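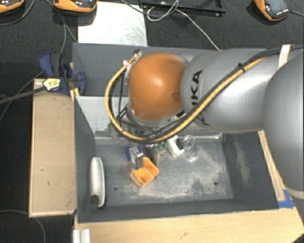 Our Bin and What We Learned From It
Project report, Design and Materials, second year
Group: Ita Keogh, Nisha Tripathi, Eliseo Pacheco
Supervisor: Debora Palumbo

When we picked "sorting mixed plastic" as our topic I thought it would be the easy one. You tip some rubbish out, you put it into piles, you write it up. Eliseo had wanted to do chair joints and I talked him out of it, so I'd like to apologise to him here in writing.

Our question was which bits of a mixed bin people find hardest to sort, and why. The pieces came from the Plallerwood repair shop, where Nives Zanetti let us take whatever was left over after their May open day. We ended up with 171 pieces. Some were proper parts with a shape you could recognise, and a lot were just bits (Nisha's word for them was "crumbs", even the ones as long as her hand).

We used a dark grey bin with a rear section and a deeper front section. The dark colour was a good choice, I think. Bright orange plastic shows up against it straight away, and so does white. A crumpled piece of clear plastic is a different story – you mostly spot it by the shine on the folds, and if the light is wrong you can look straight at it and see grey bin.

We asked 14 people from our year to sort the lot into four trays: hard plastic, soft plastic, electronics and "don't know". Everyone did it alone with no talking. The quickest took 23 minutes and the slowest took 45, and the slowest was me, so I've left my comments out of the results and only kept my time.

The hard plastic tray went well. People like a piece with corners. Anything angular or with a recess in it got picked up early, turned over a couple of times and put down with confidence. White pieces with a curve cut out of them caused more arguments afterwards than I expected, mainly over what they had come off.

Small green pieces were the real trouble. If something is green and flat people say "circuit board" before they've picked it up, and for some of ours that was wrong. Nisha thinks we should have had a separate tray for mixed materials and I agree with her now, though I didn't on the day.

Clear plastic was missed the most. Several people finished, said they were done, and still had film lying in the deep section. Eliseo wants to repeat the test with a pale bin next to the dark one. We ran out of time for that before the hand-in on Sun 27 October, but the pieces are all bagged up and labelled in the Tasterell cupboard if next year's group wants them. Please don't throw out the "don't know" bag, we're still going through it.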